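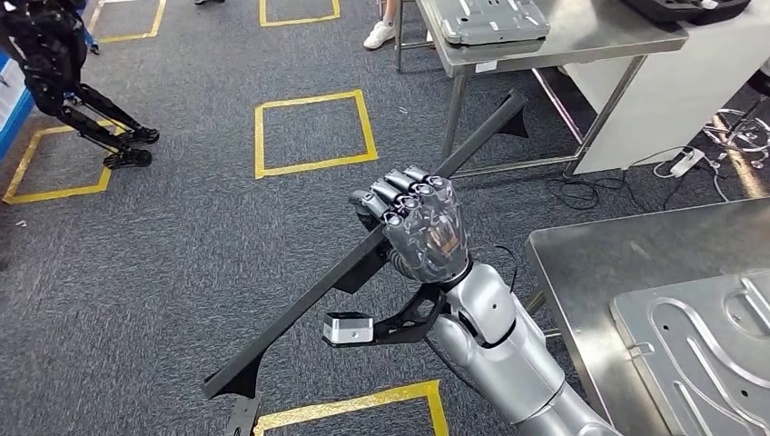

Ondar Room, Girovham
Progress report to the Tulura Fund, second quarter of the grant
Prepared by Hina Orakzai for Karthik Dewan

Dear Karthik,

You asked me to keep this one shorter than the last, and I did try. I have put the money near the top this time so you can find it without wading, but there is a good deal to tell you about the floor, and I have been thinking about floors more than is probably healthy, so please bear with me.

Where we are

The Ondar Room is carpeted, marked out and in use. When I wrote to you in the first quarter we had a bare slab, a great many opinions and a stack of catalogs. Now we have dark gray speckled carpet, yellow tape squares laid out across it, and stainless steel to work on. It feels like a proper workroom. I came in early one morning in February, before eight, and stood in the doorway with my coffee for quite a while just enjoying it.

You will remember that the grant has three parts: the floor, the work surfaces and the layout. The first is complete, the second is nearly there, and the third is the one I expect we will go on fiddling with until the final report and very likely afterward.

Spending this quarter

Carpet, fitting and the strip at the door: $1,437
Tape, cleaning supplies, table feet and sundries: $619

Both amounts are within the lines you approved. The carpet came in slightly under what we had set aside, and I have left the difference where it is for now instead of moving it, as I would like to talk to you about spare carpet (see further down). All the receipts are in the folder I shared with you, including the one for the table feet that I had lost and that turned up inside the catalog I was using as a doorstop.

The floor

We went back and forth on this for a long time. The original proposal said vinyl, and I know you had to go back to your colleagues at Tulura when we asked to change it, so thank you again for doing that with such good grace! The building is hard-walled and the ceiling is high, and on the bare slab every dropped wrench sounded like the end of the world. People in the room next door were very polite about it, right up to the point where they weren't. With carpet down you can hold a conversation at one end while somebody is working at the other, and that alone has changed how long people are willing to stay.

We chose the dark gray with the speckle over the plain gray and over a blue that several of us loved. The blue looked beautiful in the sample book and showed every crumb once we had it on the slab. The speckle is very forgiving. Its one drawback is that a small dark screw that lands on it is more or less gone, and we have had to become disciplined about trays. I have bought a magnetic sweeper on a long handle (it is in the sundries) and it has become the most popular object we own.

The fitters were from Paracha, who also did the stairs in our building some years ago. They were booked for two days and were finished in a day and a half, and they came back without charge to redo the seam by the door, which had lifted a little in the first week. I have asked them for the name and batch of the carpet in writing so that we can match it later.

The yellow tape

I did not expect to be writing to a funder about tape at any length, but it has made more difference than anything else we have bought, and it cost so little.

The idea is that each yellow outline on the carpet marks a place. If something long or awkward is being worked on, there is a square for whoever is working on it, and the rest of us know to go around. Before we had the squares, everybody spread out from the middle like spilled water, and by the afternoon there would be no clear way from the door to the table. I was forever saying "excuse me" and stepping over things. Now people glance at the floor and adjust themselves, and I hardly ever have to say a word.

Getting there took a few tries. The first tape we used was an ordinary masking tape, and it curled up at the corners within days. The second stuck so well that it brought some fluff up with it when we changed our minds about a position, and I was quite upset, what with the carpet being so new. The one we have settled on is sold for carpet, comes off cleanly if you pull it low and slow, and holds up to the vacuum. We bought extra.

A few things we have learned about laying it, in case another of your grantees is thinking of doing the same:

Vacuum twice before you start, the second time in the other direction.
Cut a cardboard square first and mark around that. Measuring each one from the wall gave us squares that were all slightly different and one that was frankly a diamond.
Press the corners down with the back of a spoon.
Live with a layout for a full week before you move anything.

The spacing still isn't quite right in my view. I would like a wider lane near the table, as two people carrying a long piece between them can't make the turn comfortably, and we have had a scuffed table leg or two. We are going to move some of the squares in the coming quarter and see how that feels. It is an afternoon's work and costs a roll of tape.

Work surfaces

We went for stainless steel, as planned. It wipes down in a moment, it does not mind oil, and it looks smart, which matters more to people than I had thought. The only trouble we had was with the feet. Steel feet on carpet leave a deep dent and the table is hard to shift, so we have ordered wide plastic cups for the legs. The first delivery was the wrong diameter. The right ones are on their way, and the old ones are going back.

Lighting over the work surfaces is still to be done. It was never in your grant, I know, but I mention it because it affects how late in the day the room is useful. The electrician has been out to look and we are waiting for a price.

How the room is being used

I would rather give you an honest picture than a pretty one, so I will say that the first couple of weeks were slow. People had got used to the room being closed and had made other arrangements. It picked up once word got around about the quiet. The mornings are now the busiest time, and we have had to put a sheet on the door where people write down which square they would like and for how long. The sheet was meant to be temporary and is already on its third version (there is now a column for "need the table too").

The assembly work that gets done on the floor has been the nicest surprise. We had assumed that everybody would want to be up at a table, and we had drawn the whole plan around that. In practice, anything with a long frame is easier to manage low down with space on all sides, and carpet is far kinder to knees and to finished surfaces than the slab was. If I were writing the proposal again I would ask for more floor and less furniture.

What has not gone so well

The door strip is a tripping hazard in my opinion, even though it was fitted exactly as drawn. Paracha have suggested a lower profile and I am inclined to go with it.

Storage is behind. The shelving we chose was discontinued between our choosing it and our ordering it, and the replacement is deeper and would eat into the lane by the wall. I have held off. I would sooner be late than lose floor we have only just gained, but it does mean that boxes are still going home with people at night, and I know it is starting to wear thin.

Lastly, cleaning takes longer than we allowed for. I had put down half an hour at the end of the day and it is closer to double that when the sweeper, the vacuum and the tape check are all included.

Next quarter

Fit the new feet to the table legs.
Move the squares nearest the table and widen the lane.
Replace the door strip.
Settle the shelving, one way or the other.
Write up a single page on the floor layout for new users.

Two things I would like your view on

The first is the spare carpet. I would like to buy 5 boxes from the same batch now, out of the underspend, and keep them in the dry cupboard. Speckled carpet from a different batch will show, and the stretch by the door is going to wear first.

The second is whether the shelving line can be carried over if we don't find the right thing in time. I don't need an answer straight away, but it would be a help to know before I go back to the supplier.

You said you might be passing through Girovham before the next report. Please do come by, and come in the morning if you can, when there is the most going on. I will put the kettle on and show you the spoon trick.

With warm thanks to you and everyone at Tulura,

Hina Orakzai
Ondar Room, Girovham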